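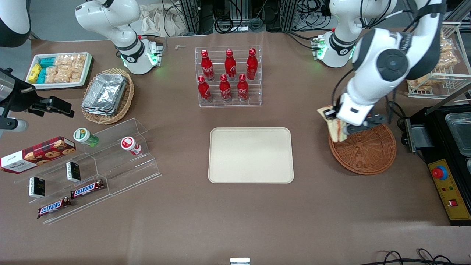
Mollico Two-Tier Countertop Bottle Riser

Item 498
Sold singly or in cartons of 9

A clear acrylic step riser for bottled drinks. The back step sits higher than the front one, so customers can read both rows of labels from the other side of a counter. It is made for cafés, sandwich counters, office kitchens and concession stands that sell a few cold drinks next to the food and don't have room for a full merchandiser.

The riser ships flat in two side panels and two shelves. The shelves slot into the sides and lock with a quarter turn of the corner pegs. No tools or glue. If you need to take it apart for cleaning or storage, turn the pegs back and lift the shelves straight up.

What it holds

Each step takes a single row of standard single-serve soda, juice or water bottles. Short cans also fit, though on the front step they sit a little below the lip and the label is partly hidden. Wide-base sports bottles do not fit. For those, look at the Mollico Deep Riser, which has the same height and a longer step.

Glass bottles are fine on both steps. Load the back first and unload the front first, especially on a counter that gets bumped.

Care

Wash by hand with warm water and dish soap, then dry with a soft cloth. Do not use glass cleaner, ammonia or alcohol wipes on acrylic. They cause fine cracks along the slots that get worse over time and are not covered by the warranty. Do not put it in the dishwasher — the shelves will warp.

Light scratches can be worked out with any plastic polish. Replacement pegs are sold in bags and fit every Mollico riser made since the peg design changed last June. Older risers use the Brirken clip, which we still stock.

Goes with

Ornton serving tray, beige, rounded corners. Raised rim, stackable.
Huet round wicker basket, brown. For wrapped sandwiches, rolls and chips. Use a liner with unwrapped food.
Huet basket liners, cotton or paper.
Ornton counter mat. Keeps the riser from sliding on stone or steel.

Ordering and shipping

Single risers ship from our own shelves. Cartons come direct from the Mollico warehouse and take 3 extra working days. Carton price applies only to full cartons; we can't mix risers and deep risers in the same one. The next warehouse delivery is due 15th January, and back orders will be filled from it in the order they came in.

Returns are accepted on unassembled risers in the original sleeve. If a panel arrives cracked, keep the packaging and send us a photo of the label on the outer box. We replace the panel and don't need the broken one back.

Customer notes

"Fits beside our register with the sandwich basket in front. Went together easily. I would like a version with a price strip on the front edge." — Carter Cloutier

"Bought two, one slot was tight. Warm water on the panel fixed it." — Jérémie Royer

Questions about large orders go to Sayaka Takeda at the sales desk, extension 798.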